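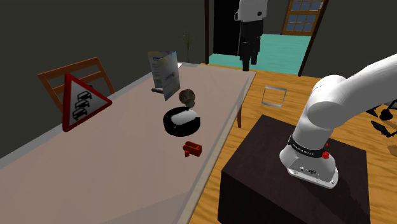

The kitchen table is a flat board on legs at which a household eats, argues and opens its mail. Dining is usually listed as its main purpose, although this takes up very little of its day.

Early tables were boards laid over trestles and put away after meals. The habit of leaving them up came later, and with it the habit of leaving things on them. In her book The Flat Surface, Birgit Albers traces the second habit to an inventory of 1874 from the town of Nindach, which lists one table and 19 objects "at rest upon it," among them a saddle.

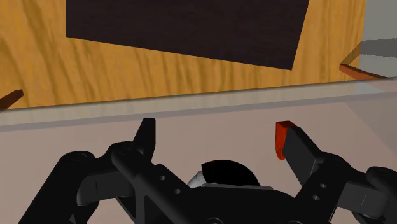 Albers held that any level surface fills up within a day of being cleared. Nerys Prothero disputed this and put the figure at one afternoon — two in February.

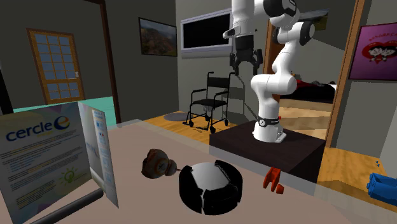 Clutter is commonly sorted into mail, tools and things on their way somewhere else. The last group is the largest and moves the least. Appliances meant for the floor often end up in it, and a round robot vacuum may sit on a tabletop beside a small ball-shaped toy, well above any dust it was bought to deal with. Prothero called such items "lodgers." Albers preferred "stuff."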